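Zwischenbericht an den Förderer: Ausstattung und Mittelplanung, Stand April

Projekt Unerby, Arbeitspaket Datenerfassung mit Handgreifern
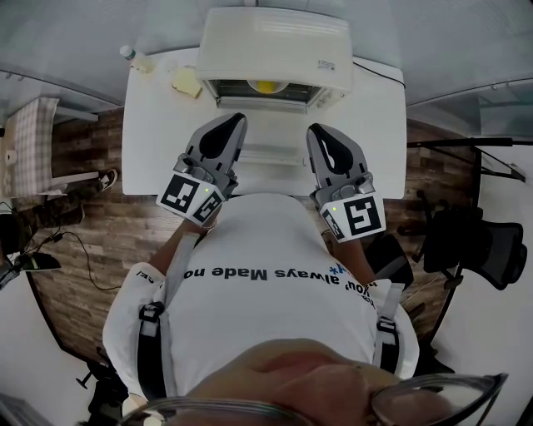 Im letzten Bericht haben wir angekündigt, dass wir die Beschaffung in zwei Schritten machen wollen. Der erste Schritt ist abgeschlossen. Wir verfügen jetzt über 2 vollständige Sätze, jeder mit einem Paar Handgreifer, Markerwürfeln und Tragegurt. Beide Sätze sind von der Firma Butell geliefert worden, der zweite leider mit 12 Tagen Verspätung.

Aufgenommen werden zurzeit Aufgaben an Haushaltsgeräten, vor allem am Tischofen. Geplant sind für diese Aufgabengruppe 100 Aufnahmestunden bis zum Ende der Förderphase. Der Zeitplan ist nach unserer Einschätzung einzuhalten, wenn der dritte Satz rechtzeitig kommt.

Stand der Ausgaben

Für die Greifer haben wir den bewilligten Betrag nicht ganz verbraucht. Den Rest möchten wir für Ersatzteile verwenden, besonders für Fingerpolster. Diese nutzen sich schneller ab, als wir im Antrag angenommen haben. Wir bitten um Zustimmung, 14 Paar Polster auf Vorrat zu bestellen. Eine Erhöhung der Gesamtsumme ist dafür nicht nötig.

Bei den Gurten haben wir ein anderes Modell gewählt als im Antrag beschrieben. Das günstigere Modell war bei der Probe nach längerer Tragezeit unbequem. Die Differenz ist klein und wurde aus dem Posten Verbrauchsmaterial bezahlt.

Offene Beschaffungen

Für den Roboterarm liegen uns zwei Angebote vor, eines von Nassar und eines von Gotinham. Das Angebot von Nassar ist im Kaufpreis niedriger, enthält aber keine Wartung nach dem ersten Jahr. Gotinham bietet die Wartung für die ganze Laufzeit an, dafür ist die Lieferzeit länger. Wir neigen zu Gotinham, haben aber noch nicht unterschrieben. Vorher muss geklärt werden, ob die Wartung als Investition oder als laufende Kosten abgerechnet wird. Für eine Auskunft zu diesem Punkt wären wir Ihnen dankbar.

Weiter fehlen uns noch ein Regal zum Laden der Geräte und ein zweiter Arbeitsplatz, damit zwei Personen parallel aufnehmen können. Beides ist im Budget enthalten und wird im Mai bestellt.

Risiken

Das größte Risiko sehen wir bei der Lieferzeit für den dritten Satz. Butell hat uns bis jetzt keinen festen Termin genannt. Falls er bis Juni nicht da ist, verlängern wir die Aufnahmezeiten mit den vorhandenen Sätzen. Das würde mehr Personalstunden bedeuten, die Aufstellung dazu reichen wir mit dem nächsten Bericht nach.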